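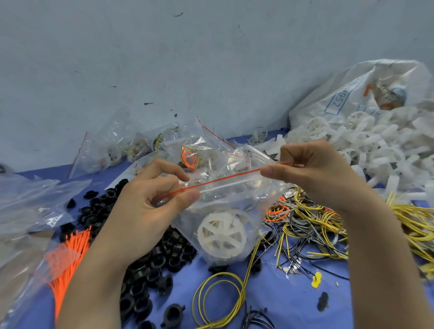
Wemport, February

Notebook > Perception > Bagging bench
Entries Tags Search Log in

Kit bagging again. Spent the morning on the seal line problem and I think I finally have something that behaves! The idea (mine, so blame me if it falls over) is to stop asking the segmenter for "bag" at all. Clear plastic on a blue table full of wires is hopeless, it grabs whatever is showing through. The red stripe on the zipper is the one thing on that bag with a color of its own, so now I fit a line to the stripe first and hang everything else off it: mouth direction, tension, which side is up.

When the bag is pulled open the stripe goes taut and runs as a nice clean diagonal, and the fit locks on right away. A slack stripe is still ugly. I get two or three short segments and the tracker in Puvis picks a different one every few frames. Put a hold of 20 frames on it for now, which is a cheat, but it stops the flicker.

Ran 154 clips through the new version. 99 came back with a usable mouth pose, and most of the misses are the finished bags along the back of the table stealing the fit, same red stripes and all. I need a depth gate or some kind of "near a hand" prior. Leaning toward the hand prior, as we already have the keypoints and depth on clear plastic is garbage anyway.

Other stuff, before I forget:
- white spoked wheel inside the bag: detected fine. Orange and yellow wires: merged into one blob whenever they cross. Leaving it.
- black flanged bushings, standing vs. tipped over, still get two different labels. Karnuvari's label file has them as separate classes, so that one's on the config and I can quit poking at the model.
- Chung build 2 drops the mask overlay when I scrub backward in the viewer. Annoying!! Filed it.

Next: hand prior, rerun the same 154, then try the slack bags with a curve fit in place of the line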